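Gromgate publishes study of defence arguments that refer to films and games

The Gromgate Institute for Criminal Procedure has published a new study of court cases in which the accused person spoke about a film, a book or a computer game as part of the explanation for the crime. The study was written by Frauke Ruppert and Timo Rathjen and can be ordered from the institute from March.

For the study, the authors read the files of 69 trials for murder, attempted murder and serious assault. All of these trials have ended and no appeal is open. In 18 of them the defence asked the court to accept that the accused could not separate the story from real life at the time of the act. In the other trials the film or the game was mentioned in police interviews or in letters from the cell, but it played no part in the plea.

"The newspapers write a lot about such cases, and the reader may think that this argument is used every week," says Frauke Ruppert. "We wanted to look at what was really said in the courtroom, and by whom, and how the judge has answered to it." 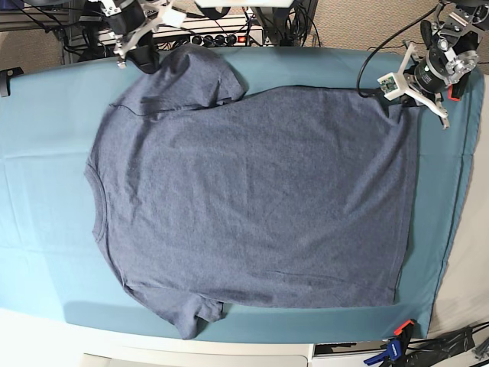 The authors found that the question came most often from the first police interview. In 53 of the files the officer, and not the accused, was the first to name a title. Timo Rathjen considers this an important point for the training of investigators. An interview in which the title of a film is offered to a tired suspect may later be read as if the suspect had brought it up himself.

A separate chapter looks at the work of the psychiatric experts. It compares how they described the same condition in their written report and in their spoken evidence, where the words were often simpler and sometimes stronger. The chapter also contains a list of terms which the authors recommend to explain to a jury before the expert begins.

The study does not discuss whether violent films lead to violent acts. The authors say in the foreword that court files are not a suitable source for this question, and they ask that their numbers are not used in this way.

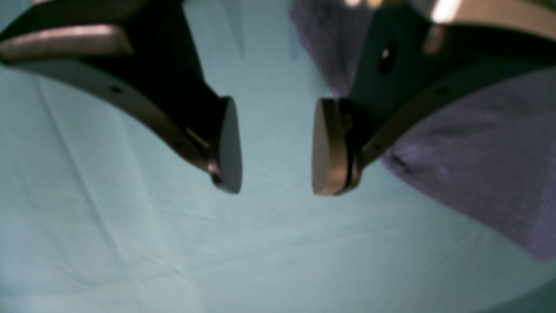
Bastian Kasten, a retired judge, has written the foreword to the second part. He describes there how a plea of insanity was prepared in the years when he began his work, and which documents a court received at that time. Names of the victims and their families have been removed from the whole text.

The printed edition has 500 copies and is published by Cadden. Libraries and law schools may order it directly from the publisher. Wolfram Hinrichs will present the results at the spring meeting of the institute, which begins at 10 a.m. and is open to members of the press after registration.

Press contact: Gunther Rieger, Gromgate Institute for Criminal Procedure, press office. Review copies are sent on request. Interviews with both authors are possible in English and German.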